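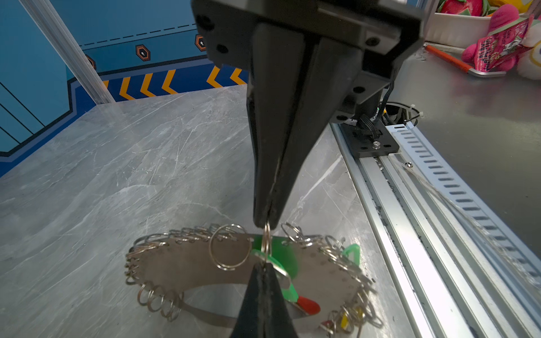
Key rings and tags – Nendton shop, gallery 2

Finally getting these up, been on the to-do list since October. Old keys from the Ustness building are coming over in batches and everything needs a ring and a tag before it goes in the cabinet. Big steel holder, split rings all the way round, colored plastic tags. Green, red and yellow so far.

Holder, brushed stainless, bent into an oval. Rings go thru the holes along the edge. Heavier than you'd think once it's loaded – don't hang it on the little hook by the door.

Tags. Green = Ustness front rooms, red = boiler and meters, yellow = sheds. Two sizes of green, same meaning, we just ran out of the large ones.

Split rings are the Bjarnason ones, box of 600. Fine but stiff – use a coin or the flat opener, save your nails.

Key 1279 still has no lock that anybody can find. If you know it, tell us. Same with 602, tho we think thats the Taltau gate.

More pics when the next batch is sorted. Cabinet open til 4 pm, ask at the counter.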